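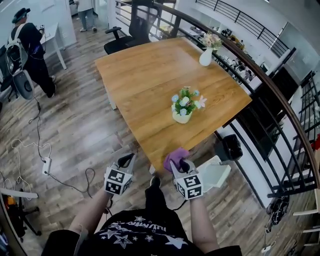

Two flower vases on a wooden table.

Pindby Tabletop Baseball League Adds a Second-Chance Bracket for October

Hi, Colton Grewal here, commissioner of the Pindby Tabletop Baseball League, and I have news I've been sitting on since Monday! Starting this October, the four clubs that finish at the bottom of our standings will no longer go home early. They'll play a second-chance bracket, and the winner gets first pick in next season's card draft.

I've wanted this for years. We play a full schedule with dice and player cards, 12 managers in all, and once a club falls out of the race its manager is stuck rolling for nothing. Edith Castaño, who runs the Serel Herons, lost 11 straight last season and still turned in every scoresheet on time. "I would have loved one more series," she told me. Well, Edith, now you've got it (assuming you finish that low again, which I'm not wishing on you).

The format is simple. Semifinals are best of five, the final is best of seven, and the better record is the home team throughout. Pitchers carry their fatigue over from the regular season — yes, Brayden, that includes your closer. Injuries carry over too. Trades stay closed.

Vasylyna Ivanyshyn has finished entering our old results, and the league archive now covers 1,910 games. She's also found 843 box scores with the attendance line left blank, so if you managed in the early seasons and kept your own notebooks, please get in touch with her.

Brayden Perron is handling the bracket schedule and will send it to managers once the last regular series is in. First rolls are at 7 p.m., and anyone who'd like to watch is welcome to pull up a chair. New managers can get on the waiting list by writing to me through the league's contact page. Eldana Wako will pair you with a current manager for a practice series before the draft.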